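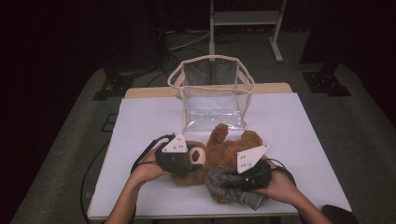
## Dictators have terrible taste in everything

Quick one today, I have laundry going and a call at 2.

So I've been reading a paperback history of Faluncombe, the made-up island country in the Ginevra Sanna novels. Yes, a history book of a fake country. 21 chapters. My wife has stopped asking.

Anyway. The president-for-life, Marshal Testa, bans umbrellas. Whole chapter on it. He gets poked in the ear by one at a parade, and by dinner they're illegal. It rains there 2000 hours a year, the book is very firm about this. Everybody just gets wet and claps.

And I laughed, and then I thought – well, that's not even a good one. Real dictators have renamed months. Built gold statues of themselves that turn to face the sun. You can't write satire about people like that, they got there first and had a bigger budget.

Meanwhile over here our guys can't ban anything. Our city council has been trying to get rid of one (1) parking meter on Kudgate Street since before I had a mortgage. It takes quarters. It does not give time. Two hearings so far, and at the second one a man spoke in favor of the meter. Said it had character.

I'll take that over the parade, I guess. Slow and dumb and you get to yell. Nobody in Faluncombe yells at a hearing. There's one guy, Flelisen, the minister of weather, who tries it on page 2 of chapter nine. He's gone by page 4. No explanation, the next minister just has his desk. And his lamp, which I thought was a nice touch. Creepy lamp.

My friend Corrado Donati says I only like these books becuase they make me feel good about voting in a school gym. Maybe! I do like the gym. It smells like floor wax and they give you the sticker. I have never once been handed a sticker by a Marshal.

He also says the umbrella thing is lifted from an old radio play. Could be. If anyone knows which one, email me, it's bugging me.

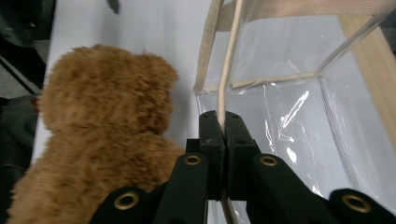

## Other stuff

- Meter hearing number three is in May. I'm going. I might speak, I might just eat a granola bar in the back row and clap at the wrong parts.
- Somebody wrote in to ask if I'm "for or against" the mayor. I'm for him returning calls. That's as far as I've got.
- Fixed the comments, I think. If yours dissapeared, post it again.
- The second Faluncombe book is supposed to have a coup in it. No spoilers please, the library has one copy and I'm next on the hold list.

Dryer's buzzing.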